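Home | Kits | Spares | Simulation | Downloads | Contact

Lidetti G2 Parallel Gripper Kit with Simulation Model

The Lidetti G2 is a two-finger parallel gripper for small arms built at home or in a shared workshop. The kit contains the palm housing, two tapered fingers, one servo, the linkage and fasteners. The arm and power supply are not included. A rigid-body model of the gripper ships with every kit, so grasp code can be written before the hardware is bolted up.

Specifications

Maximum opening: 86 mm
Fingers: 2, tapered, replaceable
Mount: Pulleck plate, 8 screws
Controller: Stenberg serial board, sold separately

Wrist view

The model includes a virtual camera fixed behind the palm and looking out past the fingers. Approach tests use a black knob-shaped object with a faceted head, set against dark wood. Center the stem between the fingers and keep clearance on both sides before closing. The housing hides the base of the stem from this viewpoint, so take the grasp height from the arm pose.

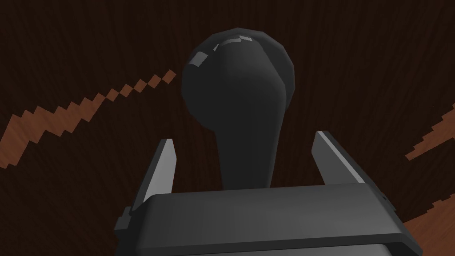 Scene files

Scenes load from the Tkachuk folder in the download. Gripper surfaces are flat-shaded in grays and have no textures, which keeps load times short on older laptops. Props can be moved or removed in the scene file without touching the gripper definition. With the wrist turned toward a dark part of the scene, the background renders close to black and only the finger faces and any lit prop, such as the framed painting, stand out.

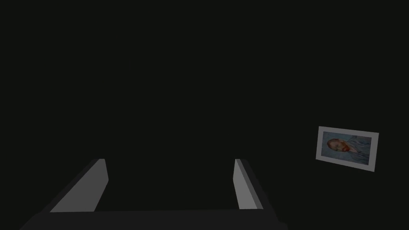
Color thresholds tuned in one view should therefore be checked again in another. Finger geometry is stored separately from the palm. If you print longer fingers, replace both meshes and edit the tip offset, then rerun the closing test at low speed.

Comments (3)

benchrat: Does the model load without the controller attached?

Lidetti support: Yes. Set the port to none in the config file.

m4tap: More than 200 closing cycles on mine, no play in the linkage so far. The mount screws could be longer.

Contact | Copyright Lidetti | Page updated 2 January 2021 | Back to top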